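07/12/2025

Ten miles! TEN! I have wanted to write that in here since October, when I could barely get to the Drultbridge post office without sitting on the wall for a rest. Today I did the whole Hurnlow loop, up through the beech woods and back by the reservoir, and I'm writing this with my feet on a cushion and a huge bowl of soup next to me.

The morning was gorgeous. Fog in the valley, sun on top, and that smell of leaves you only get when nobody has been along the path yet. I saw a heron at the lower pond and stood watching it so long that my coffee went cold in the cup. I had the good thick socks on and my old Wirotier boots, re-laced the way the leaflet said, looser over the top of the foot and snug at the ankle. What a difference! No pinching on the long downhill, and I came down it almost at a trot.

I've been reading up on feet all week, too. Arches, heels, the lot. I never gave a thought to what was under my own two until they started complaining, and now I can't stop looking at everybody's shoes. 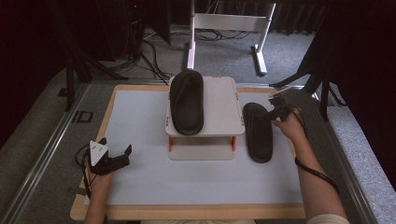

Black insoles, one up on the little white stand and one on the board.

Back to the walk. The climb to Hurnlow Top is 792 feet, and I stopped just once, at the gate, for half a cheese roll. The other half I ate at the summit – best cheese roll of my life. You can see clear across to the Rutkowska orchards from there, all the rows bare now, and a thin line of smoke going straight up behind them. I tried to sketch it and made a mess, but I'm keeping the page anyway.

Coming home I took the wrong fork by the sawmill and had to double back through the mud, and I didn't even mind. I was singing by then (badly, and to some sheep).

Legs: tired. Left heel: a bit tender, no blister. Tomorrow a flat one, maybe just the canal and back, and I want to stuff the boots with newspaper before bed. Also need oats, bootlaces and a new pencil.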